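# Zerketus-Verfahren

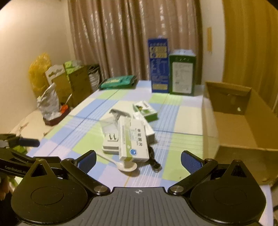

*Handgeführter Greifer vor einem Tisch mit verschiedenen Haushaltsgegenständen*

Das **Zerketus-Verfahren** (kurz auch *Zerketus*) ist eine Methode des Imitationslernens in der Robotik. Mit ihr werden Greifbewegungen aus Vorführungen gelernt, welche eine Person mit einem handgeführten Greifer ausführt. Ein Roboterarm ist während der Aufnahme nicht erforderlich. Das Verfahren wurde von Kam-wah Tse und Noel Dagdag entwickelt und behandelt vor allem das Greifen einzelner Gegenstände aus ungeordneten Ansammlungen, wie sie in Wohnungen vorkommen.

## Einordnung

Beim Imitationslernen wird eine Steuerung, in der Fachsprache *Policy* genannt, aus aufgezeichneten Beispielen abgeleitet. Lange Zeit wurden solche Beispiele überwiegend durch Fernsteuerung gewonnen. Diese Art der Aufnahme liefert Daten, die genau zum Roboter passen, sie bindet jedoch die Aufnahme an den Ort, an dem der Roboter steht. Handgeführte Greifer heben diese Bindung auf. Die Person trägt das Gerät zu den Gegenständen, und eine am Gerät befestigte Kamera zeichnet die Bewegung aus der Sicht des Greifers auf.

Zerketus gehört zu dieser zweiten Gruppe. Von verwandten Methoden unterscheidet es sich durch die Behandlung der Annäherungsphase, also des Abschnitts zwischen dem Beginn der Bewegung und der ersten Berührung.

## Funktionsweise

### Aufnahme

Eine Vorführung beginnt in einigem Abstand vom Zielobjekt und endet, wenn dieses an einer freien Stelle abgelegt ist. Aufgezeichnet werden das Kamerabild, die Lage des Greifers im Raum und die Öffnungsweite der Finger. Die Lage wird nachträglich aus dem Kamerabild und den Daten eines Inertialsensors berechnet. Vorführungen, bei denen diese Berechnung misslingt, werden verworfen.

Die Gegenstände werden vor der Aufnahme nicht sortiert. Schachteln, Kabel, Beutel und in Kunststoff verpackte Kleinteile dürfen nebeneinander oder aufeinander liegen. Auch gemusterte Tischdecken gelten ausdrücklich als zulässiger Untergrund.

### Aufteilung der Bewegung

Jede Vorführung wird in zwei Abschnitte geteilt. Im ersten Abschnitt, der Annäherung, lernt das Modell nur die Richtung und die Drehung des Greifers; die Geschwindigkeit bleibt unberücksichtigt. Im zweiten Abschnitt, dem Kontakt, wird zusätzlich die Öffnungsweite vorhergesagt. Die Grenze zwischen den Abschnitten wird aus dem Verlauf der Öffnungsweite bestimmt und nicht von Hand gesetzt.

Nach Tse und Dagdag hat diese Trennung den Vorteil, dass Unterschiede im persönlichen Tempo der vorführenden Personen sich kaum auf das Ergebnis auswirken. Langsame und schnelle Vorführungen können deshalb gemeinsam verwendet werden.

### Übertragung auf den Roboter

Für die Ausführung wird am Roboterarm ein Greifer mit gleicher Fingerform montiert. Die Kamera muss denselben Abstand zu den Fingerspitzen haben wie am Handgerät. Abweichungen führen dazu, dass der Greifer zu früh oder zu spät schließt -- ein Fehler, der sich durch weiteres Training nur schwer ausgleichen lässt.

## Erprobung

Der erste Datensatz trägt den Namen *Surnby* und umfasst 900 Vorführungen aus 7 Wohnungen. Er wurde im August abgeschlossen. Eine spätere Fassung mit der Bezeichnung *Ashworth* enthält dieselben Aufnahmen, jedoch mit neu berechneten Greiferlagen.

In der Erprobung wurde das Modell auf Gegenstände angewendet, die in keiner Vorführung vorkamen. Am zuverlässigsten gelang das Greifen bei quaderförmigen Faltschachteln. Flache Gegenstände bereiteten größere Mühe, weil die Finger unter ihren Rand gelangen oder sie seitlich fassen müssen. Bei aufgerollten Kabeln wurde häufig mehr als eine Windung erfasst; als Erfolg galt der Versuch trotzdem, sofern das Kabel vollständig angehoben wurde.

## Grenzen und Kritik

Das Verfahren misst keine Kräfte. Weiche Verpackungen, etwa Folienbeutel, können daher stärker zusammengedrückt werden als in der Vorführung. Als weitere Schwäche gilt, dass die Reichweite des späteren Roboterarms während der Aufnahme nicht geprüft wird. Ein Mensch kann das Handgerät in Stellungen bringen, die der Arm nicht einnehmen kann. Solche Bewegungen müssen vor dem Training herausgefiltert werden, und der Anteil der verlorenen Daten hängt vom verwendeten Arm ab.

Kritisiert wurde außerdem die Wertung der Kabelversuche, da sie einen Vergleich mit anderen Methoden erschwert.

## Siehe auch

- Imitationslernen
- Greifer (Robotik)
- Teleoperation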